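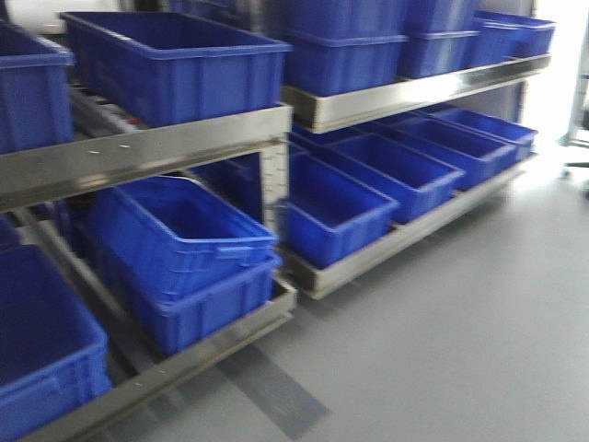
From: Su-bin Ryu
To: Anville Allotments list
Date: Tue 19 September
Subject: Re: Seed potatoes and the shared order

Bok-nam Song wrote:
> Has anybody decided on the potato order yet? Last year we left it
> until after Christmas and the Charlotte had sold out. I'd like a
> second early and a maincrop if people will split a sack with me.
> Also, is it worth trying a blight-resistant one again? Mine went
> down in the first week of August, same as the year before.
>
> Bok-nam, plot 2

Hello Bok-nam and all,

I haven't placed anything yet. The supplier's list comes out next month and I'd like to send our order in as soon as it does. Reply to me directly with what you want by weight, and say whether you will take a substitute if your first choice has gone.

So far I have requests for Charlotte, Desiree and Pink Fir Apple. Geum-ok wants 3 kg of Charlotte and would split a sack, so the two of you should talk. Desiree did well on the top plots, where the soil drains, and badly at the bottom by the ditch, where the slugs had most of it.

On blight, I grew Sarpo Mira next to King Edward this year. The King Edward foliage was brown by the second week of August and I cut it down. The Sarpo stayed green into September. The tubers are large and store well. They are floury and fall apart if you boil them, but they bake and roast perfectly well. Ha-neul had Carolus and preferred the taste. I'd order either again.

If you had blight, please dig out every small potato you can find when you clear the bed. There were volunteers coming up all over the middle plots in April and those carry it through to the next crop. Don't put the tubers on the compost heap. Tops can go on if the heap is a hot one, otherwise take them to the tip.

Chitting space: Ha-rang has offered her porch again from late January. Egg boxes are wanted, the trays of 30 if you can get them. Please label your own. There were two lots last spring that never got claimed and I ended up planting them at the end of my beans.

Payment is the same as before, cash or transfer when the sacks arrive. Onion sets and garlic are a separate order and Ha-neul is doing that one.

Su-bin
plot 3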